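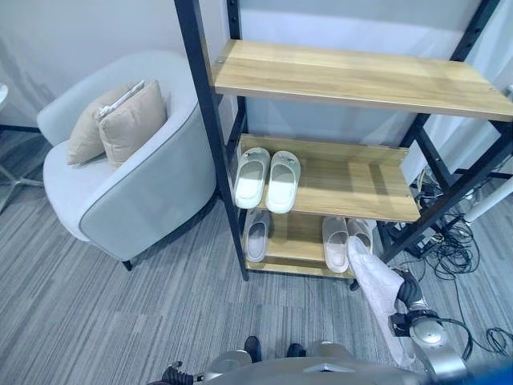 Progress Report to the Hosseinzadeh Fund: Stivcombe Respite House

Reporting period: through August
Prepared by: Kirstin Niven, Program Manager

Summary of the period

The grant supports overnight and weekend respite for family caregivers in the Stivcombe area. During this period the house provided 893 hours of respite. Demand was strongest for two-night stays, and a waiting list for these opened in August.

Staffing

Natalia Barajas joined as evening coordinator, completing the team described in the original proposal. Fraser Shearer continues to supervise overnight staff. All staff have finished the medication safety course, with the exception of one relief worker who is scheduled for the next session. Overnight pay remains below the local rate, and we expect this to affect recruitment over the winter.

Referrals

Most referrals came through the Illik clinic and the school district. Adesuwa Obi has met with both to shorten the intake form, which families reported was difficult to complete. The revised form is 3 pages long and is available in Spanish. Referrals from the east side of the county remain low. Transportation is the reason given most often, and a request to the county for evening van service is pending.

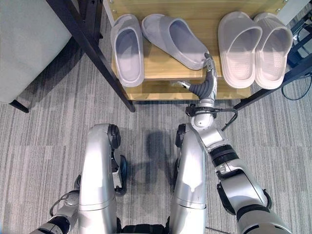
2 min read

Guest rooms and household items

Soft seating and a shoe rack with slides are among the furnishings at the house. No further furniture purchases are planned under this grant.

Budget

Spending is in line with the approved budget in every category but one. Laundry costs exceeded the estimate, and we request permission to move funds from printing to cover the difference. Kenna Cowie will send the revised budget sheet separately. The Pliltovus scheduling software was renewed at the same price as last year.

Next period

We plan to add 4 weekend places per month, subject to overnight staffing. A caregiver survey will be mailed to all families who have used the house, and the results will be included in our next report. The Fund's decision on the budget transfer is requested before the survey is mailed.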